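# How Does a Book Know Where to Live?

I'm going to tell you about something I didn't understand until I was way too old. Books have addresses.

When I was little, I thought the people at the library in Ondasthorpe just remembered where everything went. I figured that was the test you had to pass to work there. You'd ask for a book about frogs and the lady at the desk would say "third row, near the window," and off you'd go. I thought she must have the biggest brain in town.

Then one day I looked at the bottom of a book's spine (that's the skinny part that faces out when the book is on the shelf) and saw a sticker with numbers and letters on it. I'd seen those stickers a thousand times. I'd just never wondered what they were for!

## The sticker is an address

The code on that sticker is called a call number. It works a lot like the address on your house. If somebody wants to mail you a birthday card, they need your street and your house number. A call number gives you the street and the house for a book.

Lots of public libraries use a system called the Dewey Decimal System. It takes all the subjects in the world and sorts them into ten big groups, and each group gets a hundred numbers. The 500s are for science and math. The 700s are for art, music, and sports. The 900s are mostly history and travel. Once you know that, you can walk into a library you've never been in before and have a pretty good guess where the volcano books are. (Try 551. That's where I always head first.)

Inside each big group there are smaller ones, and inside those there are even smaller ones. Look at how it works for dogs:

- 600 is for technology and useful skills
- 630 is for farming and raising animals
- 636 is for taking care of animals, including pets
- 636.7 is for dogs

See how it zooms in? Every number you add gets you closer to the dog. And there's the dot in the middle, the same kind you use in math class. The numbers after it let librarians get as picky as they want.

## What about the letters?

Under the number there are usually some letters. Most of the time they come from the author's last name. Say there are 18 books about dogs on the shelf and they all say 636.7. You need another way to put them in order, so you use the alphabet. A dog book by somebody named Lachance would say LAC, and it would sit before one by somebody named Trosel, which would say TRO.

So when you're hunting for a book, do the number first and the letters second. I used to do it backward and I'd wander around forever.

## The tricky part with the dots

I still get mixed up on this sometimes, so don't feel bad if you do too. Which comes first on the shelf, 636.7 or 636.24?

If you said 636.24, you're right. But 24 is bigger than 7, isn't it? Yep! With decimals, though, you go one digit at a time. The first digit after the dot is a 2 in one and a 7 in the other, and 2 comes before 7, so 636.24 goes first. It doesn't matter how long the tail is.

I like to pretend I'm looking up words in a dictionary. "Apple" comes before "bat" even though "apple" is longer. You don't count the letters, you just check them one by one. Same thing here.

## Storybooks do it differently

Novels and picture books often skip the numbers. Many libraries give them a letter instead — F or FIC for fiction, E for the "easy" or "everybody" books — and then the first few letters of the author's last name. That means all the books by one writer end up sitting together like a family at a picnic. If you loved one of them, look to the left and right of it. You may find your next favorite without taking a single step.

Comics and graphic novels sometimes have their own shelf with their own sticker, and sometimes they're mixed into the 700s. Every library gets to make some choices of its own. At the one I go to now, the joke books have a whole bin to themselves, and the bin is always a mess, and I think that's how it should be.

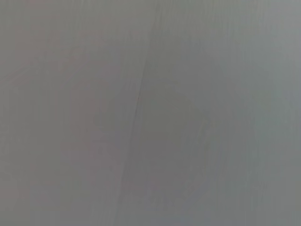

One thing I haven't told you yet is how you find out a book's address in the first place. You don't have to guess! Every library keeps a list of everything it owns, called a catalog. A long time ago it was made of little paper cards in long wooden drawers, and you flipped through them with your fingers. Now it's nearly always on a computer. You type in a title, or a name, or just a word like "sharks," and it gives you the call number and tells you if the book is on the shelf or if somebody has it at home.

Write the call number down before you walk away from the computer. I mean it. I have forgotten it halfway across the room more times than I can say.

## Please don't put it back (really!)

You'd think the polite thing to do with a book you don't want is to tuck it back on the shelf. Most libraries would like you to leave it on a cart or a table instead. A book in the wrong spot is really, really hard to find. Picture a small library with some 2000 books in it. If one dog book slides in with the cookbooks, the catalog still says it's home with the other dogs, and whoever wants it is going to be looking in the wrong place. It could stay lost for months.

People who work at libraries do something called shelf reading to catch the lost ones. They go along a row and check the stickers in order, one after another, and pull out any that don't belong. It takes patience. I tried it for one afternoon and found a book about bridges in the middle of the poetry, and I was so proud I told everybody at dinner.

## Try it at home

You can make your own library with whatever books you've got. Pick a few groups that make sense to you. They don't have to match anybody else's! Mine were Animals, Scary, Funny, and Books I Haven't Read Yet. Give each group a number, write it on a scrap of paper with the first three letters of the author's last name, and stick the paper in like a bookmark. Then line them all up.

Now ask someone in your family to pick a book from a list, and see how fast you can grab it. If you get stuck on one that's scary and also about animals, well, now you've got the same problem librarians have every day. You'll just have to pick a spot for it and write it on the list.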